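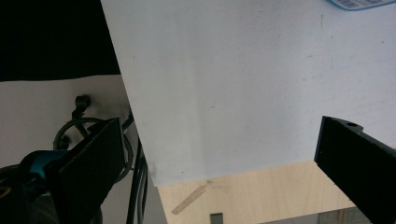 Berwyn Powell wrote back to me after the last one of these talks and said that in his opinion the back of any piece of equipment tells you more about a workplace than the front ever will. I have been turning that over for weeks, so I'm going to start there and thank him for it (he may be in the room - wave if he is!).

Leave the picture up while people find their seats.

Say hello. Say where I'm from: Kuo, second floor, the bench room at Moltstead, where we have 71 pieces of equipment and, when I started in May, not one cable with a name on it.

Point out the cables only briefly. A loop on one side, a few thinner ones hanging down together, all of them black. Ask the room: if one had to come out, which would you reach for? Give them a good long pause, people like to guess.

Then the story of Yu-na and the Friday shutdown. Keep it short, I always let it run on. The part that matters is that she spent 90 minutes tracing one lead by hand, along the wall and behind two cabinets, and it belonged to a desk lamp.

What we do now:
Tag both ends, with the same word on each. Plain words, please - "printer" beats "P-04b" every time.
Leave a little slack, enough to turn the thing around and look at it.
Soft ties. Gun-woo will want to speak up for the plastic ones, and he's welcome to, he has strong feelings and some of them are good.
Wipe the panels while you're back there. Smudges and little scuffs are no great harm, but a clean panel makes a new mark easy to spot.

Barcode labels: mention the one in the top corner. Ours go in the Lirusis list, 93 entries at last count, and I'd dearly love each entry to say which socket it uses as well. Ask if anyone has managed this without a spreadsheet.

If there's time, Ye-ji's tag samples, passed around from the left. Please get them back this time.

Questions, then coffee next door.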